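Asunto: Re: [suelos-y-reformas] Transición entre tarima y baldosa sin perfil — alguien lo ha hecho?
Fecha: 2023-04-12
Lista: suelos-y-reformas

Perdón por el retraso, contesto a trozos y desde el móvil, así que vendrá con erratas.

El mensaje original decía:

> Hola a todos. Tengo el pasillo en tarima y la cocina en baldosa, y el
> instalador me quiere poner un perfil de aluminio de esos con lomo.
> No lo soporto. He visto fotos de encuentros a tope, con una junta de
> corcho o de silicona y nada más. Es viable en una casa normal o se
> abre a los dos inviernos? Y otra: el rodapié, antes o después?
> Tengo 146 euros de presupuesto para esta tontería, no más.

Viable sí. Con condiciones. La primera, que la tarima sea pegada. Si es flotante olvídate, se mueve entera y la junta la revienta el primer verano con humedad. En casa de mis padres se hizo a tope con flotante y en junio ya estaba montada encima de la baldosa, un labio que te dejabas el dedo del pie.

Segunda, las cotas. Los dos suelos a la misma altura, pero a la misma de verdad. Regla larga y luz rasante. Un milímetro se nota al pasar descalzo, dos los nota cualquiera. Si la baldosa queda mas baja se puede recrecer con autonivelante antes de colocar, después ya no hay arreglo bonito.

Junta: corcho en tira, prensado, teñido o natural. El de Hestetti viene en varillas y se lija bien, el de Lerkar es más blando y se desmiga al cortar (a mí se me fue media varilla). Silicona neutra también vale, queda peor con el tiempo, coge mierda. Yo dejo hueco de ocho milímetros, hay quien deja cinco. Con cinco vas justo.

Para que veáis de qué hablo con lo de los materiales juntos en un mismo sitio, y el rodapié blanco corrido por la pared:
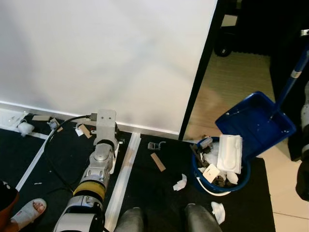 Rodapié blanco, tarima al otro lado del marco negro y baldosa clara a la derecha.

Lo del rodapié: después. Siempre después. Hay quien lo pone antes para que el solador tenga referencia, y luego toca cortar la tarima clavada contra él y no hay dilatación que valga. Se coloca el suelo, se dejan las cuñas, se quitan las cuñas (que se olvidan!!) y entonces rodapié. Pegado a la pared, nunca al suelo. Cordón de masilla acrílica arriba, abajo nada.

Marco de puerta — esto nadie lo pregunta y es donde se ven las chapuzas. Se recorta el marco por abajo con sierra japonesa, apoyada en un retal del mismo suelo, y se mete la tabla por debajo. Si es metálico no se recorta, se deja hueco y se remata con masilla del color. En marcos oscuros la masilla negra no canta nada.

Sobre los textiles encima de baldosa, que salió en otro hilo y lo mezclo aquí porque no me da la vida. Moqueta suelta sobre porcelánico brillante: patina. Malla antideslizante debajo o cinta de doble cara de la que se quita. La de Kerkow aguanta pero deja residuo si pasa más de un año, se va con alcohol y paciencia. Nada de cola.
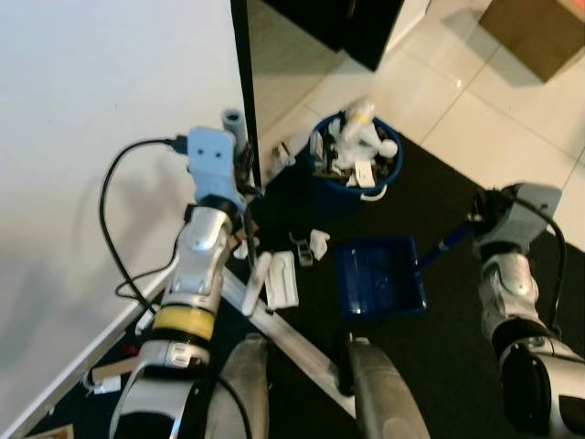 Moqueta gris oscura contra baldosa blanca brillante, sin perfil a la vista.

El brillo, por cierto. Queda estupendo en la tienda. Luego en casa refleja todo, cada pelusa y cada huella. Si todavía no has comprado la de la cocina, satinada. La diferencia de precio es poca y lo agradeces todos los días. Y las juntas de la baldosa en gris medio, el blanco dura lo que dura.

Presupuesto. 146 euros te llega si lo haces tú. Corcho, masilla, una hoja nueva para la sierra, cinta de carrocero buena. Si tienes que comprar autonivelante ya no te llega, o te llega raspando. Al instalador pídele que te deje el borde recto y el hueco limpio, y el remate lo pones tú con calma un sábado. A mí uno me pidio 572 por hacerlo todo, incluyendo lijado del borde, y le dije que no.
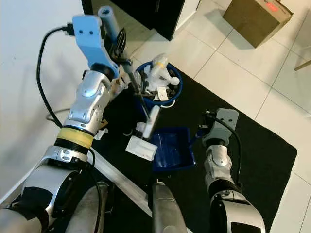 Orden de trabajo, resumido

1. Comprobar cotas con regla. Recrecer si hace falta.
2. Baldosa primero, con el borde visto bien rectificado. Pieza entera en el encuentro, los cortes a la pared del fondo.
3. Tarima después, pegada con poliuretano, hueco de ocho.
4. Barrer y aspirar el hueco. Dos veces. Un grano de arena ahí dentro y el corcho no asienta.
5. Corcho a presión con un pelín de adhesivo, enrasar con cúter nuevo y lija de 100.
6. Rodapié.

El adhesivo de Macaraeg no lo he probado con corcho, si alguien sí que lo diga. En la ficha pone que es elástico pero no dice cuánto.

Lo de la calefacción radiante lo contesto en otro mensaje, que eso tiene mas tela.

Un saludo y perdón por las prisas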